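An afternoon among the grippers at Flendton

Print this article | E-mail this article

The open day of the robotics hall in Flendton starts at two o'clock, but at half past one there was already a queue on the stairs. I came by bus from Pokau, with wet shoes and a notebook, and I was given a badge with my name spelled wrong.

Most visitors go first to the big arm in the entrance, which waves and is popular with children. I preferred the back room. The work there is slower and I found it more interesting. People teach the machines by doing small tasks themselves, with a gripper in each hand, while the movements are recorded. The task of the day was to clear white balls from a table into a bin.
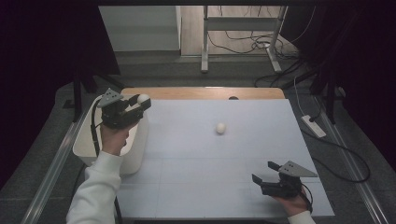 Cuvton Laboratory for Handling and Motion

It looks very easy. I was allowed to try, and after 14 balls my wrists were tired and I had dropped two on the carpet. The fingers of the gripper do not feel anything for you, so you must learn with the eyes how hard to press. A student told me that a good recording is a calm one. If the hand hesitates, the robot will learn also the hesitation.

The laboratory has collected more than 3,000 such recordings since January, she said, and 78 of them were made by visitors at the last open day. I asked if mine would be used. She answered very politely that they would look at it.

Later we saw the other half of the work, a robot called Nyanda which repeated the task alone. It moved like a person who carries hot soup. One time it closed its fingers beside the ball and lifted only air, and the whole room made a sound of pity.

The next open day is planned for spring. Places are limited to 200, and the tea is free until four.

Related items
Night shift at the Pokau sorting centre
A school builds its first robot
Letters: should machines say thank you?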